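Local News | Food & Drink

Community kitchen to reopen in March with longer hours

The shared kitchen on Vollby Street will reopen in March after a winter of plumbing and electrical work, its manager said.

Rosaura Quispe, who has run the kitchen for the past 2 years, said small food makers will be able to book it from 5 a.m. to 11 p.m. Before the work, the last booking ended at 6 p.m.

"Most of our people have day jobs," Quispe said. "They were asking for evenings from the start."

The building's old drain line failed in the fall and had to be dug up along the alley side. The kitchen gained 680 square feet when the landlord agreed to give up a storage area next door – space that will be used for packing and labeling.

A monthly membership will cost $1,375 for unlimited daytime use. Evening hours will be sold in blocks, and those prices have not been set.

Two businesses have already signed up. Ccori makes quinoa snacks and had been working out of a church basement during the closure. Trukitz sells frozen dumplings at the farmers market and plans to add a lunch delivery.

Dorota Brzozowska, the owner of Trukitz, said she turned down orders all winter.

"I had one freezer at home and it was full," she said. "I'm ready to get going." 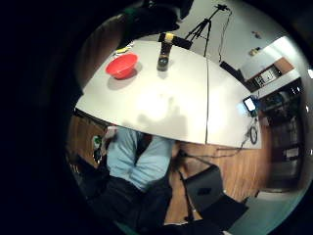

How to apply

Applications are open at the front desk from 9 a.m. to noon. Makers need a current food handler card and proof of insurance. Quispe said anyone who was a member before the closure can skip the interview but must fill out a new form.

Street parking on Vollby will stay limited until the alley is repaved.

Shares: 2

Tags: small business, restaurants, downtown

3 Comments

Gladys Condori
Glad to see the later hours. Is there a half membership for people who only bake on weekends?

marisol_c
The alley still floods by the loading door. Hope they fixed that too.

R. Urrego
Get the dumplings if you haven't. The potato ones sell out by 10.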